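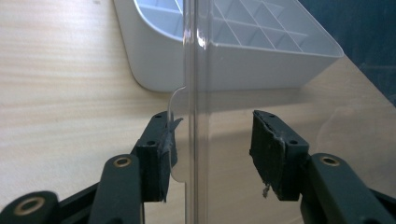
## Pistow – clear plastics set, collection rules

README for the handheld gripper demos on transparent parts. 892 episodes, two stations (Dalleveck and Gresta), same rules at both. Read before you record or add anything.

**Before a session**

- wipe the lens, then the desk
- check finger pads. Frayed edge is OK, log it as `pad_worn`. Pad coming off = stop and swap
- run the Ionescu calibration sheet again if the gripper was droped
- lock exposure. No auto

**During**

- one object per episode, one grasp attempt
- approach from the open side, both fingers in view before closing
- don't squeeze to find the edge – if you can't see it, back off and re-approach
- failed grasps stay in, label `fail`, do not delete

## Labeling clear parts

Edge labels are where most of the rework comes from, around 340 episodes went back in June. Annotators kept tracing reflections. Rule now: follow the rim, never the glare. A bright overhead stripe on the tray floor is not a boundary, and neither is wood grain showing through the bottom. Rim fades out? Mark it `uncertain` and move on, dont guess.
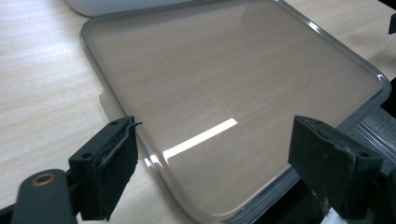

Splits are by session, never by episode. Neighboring episodes look too much alike and scores come out inflated. Same clear tray on the same pale desk in train and test is a leak, even with the gripper coming in at another angle. Fix the split file first, then retrain.

## Todo

- merge Gresta pad logs
- `uncertain` masks missing from 2 sessions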